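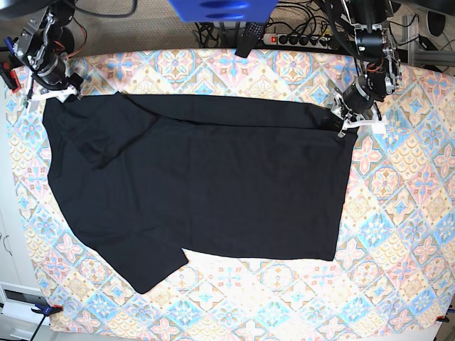 How do I fold T-shirts to the same size on a table with a cloth on it?

Asked in Home and Laundry, Gititz Neighbors Help. Viewed 400 times. 3 answers.

I do the laundry for the whole house and I fold at a table, because my back is bad and the bed is too low. The table has a patterned cloth on it, diamonds and squares in pastel colors, clamped down at the corners so it doesn't slide. The cloth stays on. It was on there before I started folding and I like it.

My problem is with T-shirts, mostly plain black ones with short sleeves. I lay the shirt down sideways so the hem is to my right, pull one side across, and by then there is a long diagonal crease through the body and one sleeve has wandered off below the rest. I straighten the sleeve and the other end bunches up. The finished shirts come out in different widths and the stack leans over in the drawer.

Sweatshirts and towels give me no trouble. I have tried the board kind of folder and I don't want another one. It was slower than doing it by hand and there was no good place to keep it.

Is there a way to do this on cloth, or do I need a bare table? Also, the drawer is shallow (four inches inside), so whatever you suggest has to fit in that.

Answer 1, marked as most helpful
Sandamali Mondal

You don't need a bare table. I worked in the back room of the Pathirana laundry in town and we folded on padded cloth all day. Cloth holds the shirt in place, and that helps once you stop dragging the fabric over it. I think the dragging is where your diagonal crease comes from. When you pull one side across, the bottom layer stays put and the top layer goes along, and you get a slanted line between the two.

Lift it and set it down. The steps I use:

1. Lay the shirt face down. Collar away from you, hem toward you. Sideways works too if your table is narrow, but then your two hands are doing different jobs and it takes longer to learn.

2. Smooth it once from the middle out to each side with a flat hand. Don't pull at the hem. A T-shirt hem stretches, and a stretched hem gives you a shirt that is wider at the bottom than at the shoulder.

3. Pick a point on the shoulder halfway between the collar and the sleeve seam. Take hold there with one hand and at the hem straight below it with the other. Lift both at the same time, bring the side over, and lower it.

4. Turn the sleeve back on itself so it lies inside the fold. It should not reach past the edge you just made. If it hangs out anywhere, fix it now, before you do the other side.

5. Do the second side the same way. You should have a long strip with the collar at one end.

6. Bring the hem up to just below the collar, then fold once more. For a four-inch drawer I would fold the strip in thirds and stand the shirts on edge only if the third comes out shorter than the drawer is deep. Otherwise lay them flat in two rows.

For getting them all the same width, your tablecloth may be doing you a favor. You have a pattern of squares and diamonds on it. Fold the first shirt to the width you want, look at where its edges fall in the pattern, and bring every other shirt to those same places. We had chalk lines on the padding for exactly that. A printed pattern doesn't rub off.

Black shirts are harder than light ones for one plain reason, which is that you can't see the creases in them well. Move a lamp to the side so the light comes in low over the table. If the light is straight overhead the pale parts of a cloth get bright and the black stays one flat shape.

One more thing. Fold them soon after they are dry. A shirt that has sat in the basket overnight has its own ideas about where the folds go, and you will be pressing those out first.

Comment from the asker: Thank you. The lifting part made the difference right away. My left side is still worse than my right.

Reply from Sandamali Mondal: It was for me too. Turn the shirt around and do the second side with the hand you used for the first.

Answer 2
skostero_home

Just roll them. I roll all mine and the whole family's, up to 50 shirts in one dresser, and I have not folded one in years. Rolling takes no table. If they wrinkle, they wrinkle.

Comment from the asker: I tried rolling. The rolls were taller than the drawer, so it wouldn't shut.

Reply from skostero_home: Roll tighter or get a deeper drawer.

Answer 3

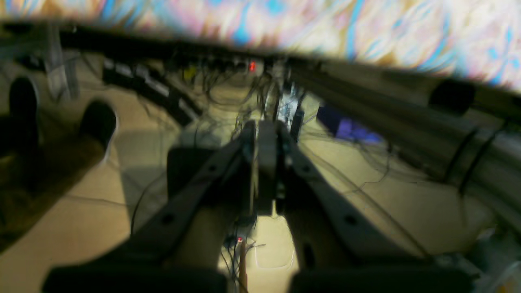
Taner, July

I agree with the first answer on lifting and I have nothing to add about sleeves. I want to bring up the part people skip, and that is the space you are folding in. I moved my folding into the room where we also keep the electronics, and for a good while my shirts got worse, and the reason was the floor.

Most of what slowed me down was under my feet. There were black cables in a tangle hanging down near where I stood. I would step around it, so I stood crooked, and I folded crooked. I also dropped a clean shirt on the floor now and then, and a black shirt picks up every bit of lint from a beige carpet.

So I would do these things before you work on your technique any further.

Clear a strip of floor along the side of the table where you stand. It only has to be wide enough for you and the basket. Cables can go behind a table leg or along the wall. Use the soft hook-and-loop ties on them. Plastic zip ties have to be cut off every time you change something, and you end up snipping one next to a live cord.

Leave the small boxes where air can get at them. Don't pile laundry on them, even for a minute. They get warm and laundry is good at covering things up.

Decide where the big pieces go. Blankets and bedspreads should not be waiting on the folding table while you do shirts.
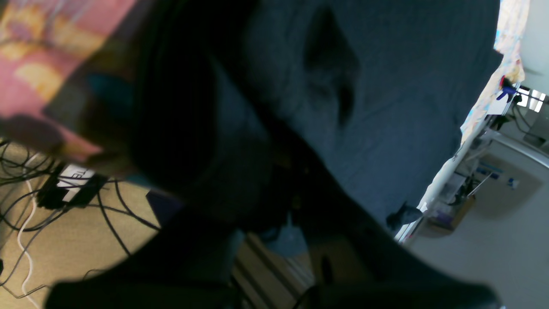

I keep mine off to one side and fold them last, when the table is clear and I can use all of it. A blanket takes up the same room as a whole row of shirts, and if it is fuzzy it sheds on the dark ones. Fold it in half the long way, then in half again, then in thirds from one end. If the edges don't meet exactly, put the uneven side toward the back of the shelf.

Sort the pile by color before you start. I do this in the basket with the dark things on one side - black, navy, charcoal - and everything else on the other. Black and navy look the same to me in the evening and I have put the wrong one in the wrong drawer plenty of times. By a window in the morning it is easy. I fold at 4 in the afternoon, when I still have enough daylight to tell them apart.

Check your clamps too. If the cloth is only held at the corners on one side, it can creep toward you as you work. You won't notice until the pattern is at an angle to the table edge, and if you are using the pattern as a guide, every shirt after that is off. I push mine square again whenever I start a new load. It takes no time.

As for the drawer, four inches is enough. Stack the shirts flat with the folded edge facing you, so you can take one without pulling up the one beneath. When the stack is level with the top of the drawer, start a second stack. Pressing it down to make it fit puts the wrinkles right back in.

Comment from the asker: I hadn't thought about the floor. There is a cord where I stand and I do step around it. I will move it.

Comment from skostero_home: This is a lot of work for T-shirts.

Comment from Sandamali Mondal: Good point about the clamps. Ours were screwed down so I forgot about that.

More on this topic 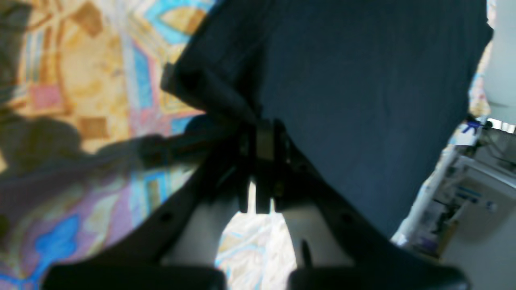 Where should I pick up a shirt so it doesn't stretch or leave a pinch mark?

Pick it up at a seam. The shoulder seam is the strongest place on a T-shirt and the side of the hem is the next best, where the stitching is doubled. If you pinch the body of the shirt in the middle, the fabric gathers into a point and the weight of the rest hangs from it, and on soft cotton that can leave a small peak after you lay it down. Should that happen, put the shirt on the table and stroke the spot flat with the side of your hand, going along the rib of the fabric. A heavier piece such as a sweatshirt needs both hands under it.

Related questions in Home and Laundry

How do I keep a tablecloth from sliding without clamps?
Best way to get carpet lint off black cotton
Fold or hang polo shirts?
Storing spare cords so they don't knot
Fitted sheets, again

This thread is open for new answers. Please read the posting rules before you reply.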